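Westerberg Community Lunch Room
Bag and table check, March
Checked by: Bohdana Hrynyshyn

1. Floor clear between tables – OK
2. Table edges wiped, no splinters or sharp spots – OK
3. Bags closed before they leave the room – OK, though do please tug each zipper twice, dears, they are getting old like the rest of us
4. Weight under 17 pounds per bag – OK
5. Straps and handles – see comment

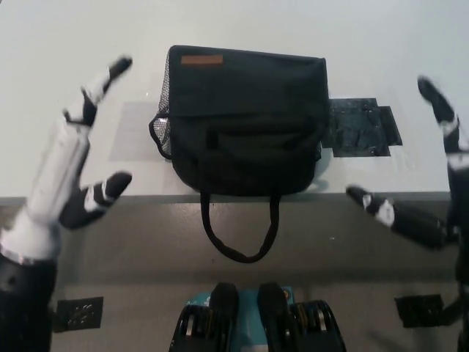
Comment on 5: Handles are what I fuss over most, as Harvey Lévesque will happily tell you, and I have gone over every seam with my thumbs. Please lay bags flat and fold the handle up on top when you set one down. A loop hanging over the front of the table, like the one on the black bag with the mesh side pocket, is just the right height to catch a passing elbow or a small child.

Recheck: 5 p.m., Selim Altıntaş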